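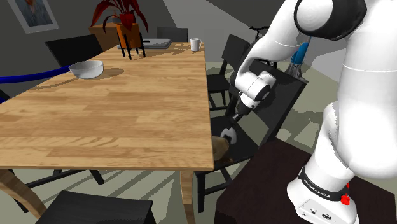 **LARKHAM, August 2018**

# Where Does the Food at a Food Pantry Come From?

You may have brought a can of soup to school for a food drive. You put it in a box by the office, and after a while the box was gone. This page tells what happens to that can, who ends up eating the soup, and how a food pantry is different from a food bank.

## First, some words

A **food pantry** is a place where people can get groceries without paying for them. It might be in a church basement, a school, a store that closed, or a room at the library. People walk in, pick up food, and take it home to cook.

A **food bank** is a warehouse. Families don't usually shop there. It takes in very large amounts of food, sorts it, stores it, and sends it out to many pantries.

A **soup kitchen** serves meals that are already cooked. You sit down and eat there, or you get a meal in a container to take with you.

People mix these words up all the time, including grown-ups. In Larkham most people say "the food bank" when they mean the pantry on Blomqvist Street. Everyone knows what they mean.

## Who goes to a food pantry?

All kinds of people. Some have jobs, but the money runs out before the next paycheck. Some got sick and had to stop working for a while. Some are grandparents living on a small check each month. Some had a big surprise bill, like a broken furnace or a car that needed a new transmission, and the grocery money went to pay it.

A family might go every week for a year. Another family might go one time and never need to go again.

You might know someone who uses a pantry. You might use one yourself. It is up to each person whether they want to talk about it. If you see a kid from your class there, say hi the way you would at the store, and leave it to them to tell other people or not.

## Where the food starts out

The food comes from several places.

**Grocery stores.** Stores order more than they can sell. A box of cereal with a dented corner is fine to eat, but shoppers leave it on the shelf. Bread that was baked yesterday is still good today. Many stores set these things aside, and a truck picks them up in the morning.

**Farms.** Farmers sometimes grow carrots that are crooked or potatoes that are too small for stores to want. Sometimes there is such a big crop that they can't sell it all. Dredow County has a lot of squash growers, so in the fall the pantries have a lot of squash.

**Food companies.** A company might print the wrong label on a whole batch of peanut butter. The peanut butter can't be sold that way, but once the right label is put on, it can be given away. Labels have to be correct so that people with allergies know what they are eating.

**The government.** The U.S. government buys some foods from farmers and sends them to food banks in every state. These are often plain foods like canned vegetables, rice, beans and frozen chicken.

**People like you.** Food drives at schools, offices and post offices bring in cans and boxes. This is the part most people see, but it is usually a smaller share of the food than the parts above.

Food banks also **buy** food. They use money that people give them. A food bank buys by the truckload, so it can often get a better price than your family can at the store.

## Following one can

Let's say your can of tomato soup goes into the box at school on a Monday.

When the drive is over, a driver comes with a truck. On the Larkham route the driver is Vernon McIntyre. He has a list of stops, and the schools come after the Beniditz grocery on the highway. He rolls the boxes up a ramp with a hand truck and ties them down.

At the warehouse the boxes are put on a scale. Food banks keep track of food by the pound. Larkham's school drive last May weighed in at 3000 pounds.

Then comes sorting. People stand at long tables and look at each can, one at a time. They check:

- the date printed on it
- whether it has a label
- whether it is rusty, leaking or swollen
- whether a dent is on the seam or the rim

A small dent in the side of a can is fine. A deep dent on the seam can let germs in. A swollen can is thrown away, and nobody opens it to look.

Your soup passes, so it goes in a carton with other soup. The carton goes on a **pallet**, a flat platform that a forklift can lift. The pallet goes on a tall shelf. A number on the shelf is typed into the computer so that the soup can be found again.

A few days later the Blomqvist Street pantry sends in an order. It wants soup. A worker finds the pallet, takes down the cartons, and puts them on the truck going to Larkham. So your can may travel all the way to the warehouse and then come back to a building near your school.

That sounds like extra driving. Sometimes a school does give its food straight to the nearest pantry, and that works well too. When a drive is very big, though, a small pantry has no place to put it all, and the warehouse does.

## What about the dates?

Look at the food in your kitchen and you will find different words next to the dates. "Best by" means the company thinks the food will taste best before that day. "Sell by" is a note to the store about how long to keep it on the shelf. These dates are usually about taste and freshness. Many canned foods are still good after the date if the can is in good shape.

Baby formula is different. It should never be used after its date, so pantries take it off the shelf.

Food banks have charts that tell how long each kind of food keeps. The workers go by the chart. If you aren't sure about something at home, ask an adult.

## Inside the pantry

Some pantries hand out boxes that are already packed. Everyone gets nearly the same things. This is quick, and it helps when the line is long.

Other pantries are set up like a small store. Each family takes a cart and chooses. A sign on the shelf tells how many of each thing they can take. A family of five can take more than a person who lives alone.

Blomqvist Street used to pack boxes and now lets people choose. Less food is wasted this way. A family that doesn't eat pork won't be sent home with canned ham, and a person with no oven can skip the cake mix and take crackers.

The pantry is open 2 days a week. It serves 334 families. The first time a person comes, they are asked their name, their address, and how many people live in their home. After that they sign in at the desk.

## Keeping it cold

Cans are easy to store. Milk, eggs, meat and lettuce are harder. They have to stay cold on the truck, at the warehouse and at the pantry. If the truck's cooler stops working on a hot day, the milk has to be thrown out.

The driver checks the temperature when the food goes on and again when it comes off, and writes both numbers on a sheet. Small pantries sometimes can't take fresh food at all, for lack of a refrigerator that is big enough. The Larkham pantry got a walk-in cooler after people in town raised money for it. The first 1000 dollars came from a pancake breakfast.

## What should I give?

Pantries are glad to have:

- canned fruit, vegetables, tuna and chicken
- peanut butter
- pasta, rice and dried beans
- cereal and oatmeal
- soup and stew, especially with pull tops
- shelf-stable milk

Many also need things that aren't food. Soap, toothpaste, diapers and toilet paper cost a lot and go fast.

Please don't give homemade food, jars that have been opened, or glass if you can help it. Glass breaks in the bottom of the box, and then everything else in the box has to be cleaned or thrown out.

Summer is a good time to give. Kids who eat lunch at school are home in June, July and August, and their families need more groceries. Most food drives are in November and December, so by August the shelves can be getting low.

Some pantries let children help if an adult comes along. The age is different from place to place, so call first. In Larkham, kids can bag potatoes and onions on the first Thursday of the month.

## Words to know

**Donate:** to give something without being paid for it.

**Inventory:** a list of everything that is stored in a place.

**Pallet:** a flat platform used for stacking and moving heavy things.

**Perishable:** food that spoils if it isn't kept cold or eaten soon. Strawberries are perishable. Dry rice is not.

**Shelf-stable:** food that can sit in a cupboard without going bad for a long time.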